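Kwadwo Aryee
I keep seeing the same advice: give every small homeless thing in your bedroom one nice box and the mess is solved. I have doubts. A short thread.

The Drasteck declutter plan calls it a "landing tin." You get 27 days of prompts, and the tin is day one. You drop in whatever is lying around and sort it "when the moment feels right."

In my experience the moment does not feel right. I started mine in May. Everything that went in then is still in there, plus whatever joined it later.

And look at what ends up in one of these. Lip balm, a wrapped candy, a bumpy rubber toy, a plastic strawberry, glasses. What category is that? Who goes looking for their glasses under candy?

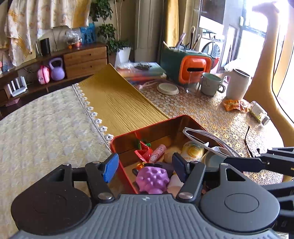 Photo: Kwadwo Aryee

The tin is fine as a tin. It's red, it's shiny inside, it has a good spot where the bed meets the table. My complaint is with the idea that putting things in it counts as tidying.

Someone from the Warkberg group told me the trick is a bigger box. I'd like to see the evidence. My last bigger box held a bigger mess and I couldn't lift it.

Endance sells a divided version for people like me. Little walls, little labels. Maybe. But I'd need to know which slot a plush thing goes in, and I suspect the answer is "misc," and then I'm back where I started.

What I'm trying instead: glasses go on the table. Candy gets eaten or goes to the kitchen. Lip balm in a coat pocket. Toys back to the kid's shelf. The tin can keep whatever's left.

Will it hold? I give it two weeks. The bedspread was clear this morning, and I've learned not to read much into a morning.

If you've had a catch-all for over a year and it's still in order, post it. The inside, please, lid off.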